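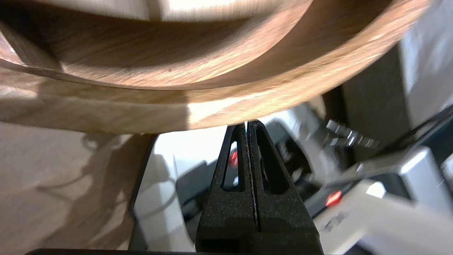 Last edited: May, 9:14 pm

Oiling a salad bowl: what do you all use, and how often?

2,431 views · 2 shares

penner_flo
Inherited a big wooden salad bowl from my aunt, along with a handwritten card that says "never wash, never oil, never lend." I have already lent it. It came back clean, by which I mean it had been through somebody's dishwasher, and the inside now feels like a cat's tongue. The outside is fine. I would like to fix the inside without poisoning six people at a potluck. The hardware store sold me on mineral oil, my sister says walnut oil, and my neighbor says olive oil is what the Italians use, though he's from Duluth. What do you use, and how often?

Signed, Florence Penner, lender of bowls

turnedout
Food grade mineral oil from the drugstore, laxative aisle. Yes, you'll get a look from the cashier if you buy three bottles. Sand first. The dishwasher raised the grain and no oil is going to lay it back down. 220 grit, wipe with a damp rag, let it dry overnight, then 320. Flood it with oil, go to bed, wipe off what's left in the morning. Once a month after that, or when it looks thirsty.

gravyboat_captain
"When it looks thirsty" is the kind of advice that made me give up sourdough.

turnedout
Fine. When the inside has gone pale and chalky and a drop of water soaks in instead of sitting there. Better?

gravyboat_captain
Much. I now have feelings about a drop of water.

Jiahui Duan
I'm going to argue against mineral oil. It never cures. You rub it in, it sits in the pores, and the first vinaigrette carries part of it away, so you're eating it with the arugula. It won't hurt you, but you'll be oiling that bowl until one of you dies. Pure tung oil or walnut oil hardens in the wood. Put on thin coats, wait a few days between them, then leave the thing alone for a few weeks before you serve anything in it. I did a maple bowl that way and I've only had to touch it up twice.

turnedout
Walnut oil at a potluck. Bold. Half my family carries an EpiPen.

Jiahui Duan
Which is why I said tung first.

turnedout
Tung is a nut too.

Jiahui Duan
It's a seed, the allergy question on the cured finish is murky, and if you're feeding anybody with a serious nut allergy you should ask their doctor and not a person called turnedout. Mineral oil for that crowd, I'll give you that one.

midwest_marge
My grandmother used bacon grease. She lived to be very old and the bowl smelled like a gas station.

penner_flo
Leaning toward mineral oil because I'm impatient and the potluck is soon. Has anyone used the Midel board cream? It was at the register and I'm weak at registers.

oakleyhokely
I have. It's oil with beeswax in it, goes on like hand lotion, leaves a nice soft shine. Does it do anything the drugstore bottle doesn't? It smells better and the tin is cute. I make my own now: one part beeswax, four parts mineral oil, melted in a jar standing in hot water. Do not melt it directly on the burner. My range hood would like you to know this.

gravyboat_captain
Is the cute tin food safe

oakleyhokely
The tin is for buttons now.

hollis_k
Coming in to ask the unpopular question. What about the aunt's card? "Never wash" was standard advice for years. Rub it with garlic, wipe it out with a paper towel, let it build up a seasoning like a cast iron pan. My parents did this. We all survived.

Jiahui Duan
That isn't seasoning, it's old salad oil going rancid in the pores. Stick your nose in any never-washed bowl and tell me it smells like anything but crayons. Warm water, a little dish soap, quick rinse, dry it right away, stand it on edge so both sides get air. No soaking.

hollis_k
I like crayons.

turnedout
With Jiahui on this, which pains me. Wash it.

penner_flo
UPDATE. Sanded it Saturday-style, meaning in my pajamas with the radio on. The 220 took off more fuzz than I expected and the overnight dry brought up a little more, so I'm glad I didn't skip it. 320 after that and it feels like a bowl again. First coat of mineral oil is on. There's a dark ring near the bottom that didn't sand out. Anyone?

turnedout
If it's bluish black, something with iron in it sat there wet, a can or a steel spoon. Oxalic acid will lift that kind of stain, but I wouldn't start down that road in a salad bowl. If it's brown, it's vinegar and history. Leave it.

penner_flo
Brown. History stays.

Jiahui Duan
Check the rim for hairline cracks while you're at it. Dishwasher heat opens them along the end grain, and they don't always show up until the wood has dried out for a week or so. A small one you can live with. If it keeps growing, retire the bowl to fruit.

midwest_marge
What are you putting in it for the potluck?

penner_flo
Potato salad. I know. I didn't want to say so until the end.

gravyboat_captain
Potato salad in the oiled heirloom. Your aunt is writing another card.

hollis_k
Use a liner bowl, mayonnaise gets into everything.

turnedout
She'll be fine, it's two hours on a picnic table. Wash it the same night, though.

198 comments · 2 shares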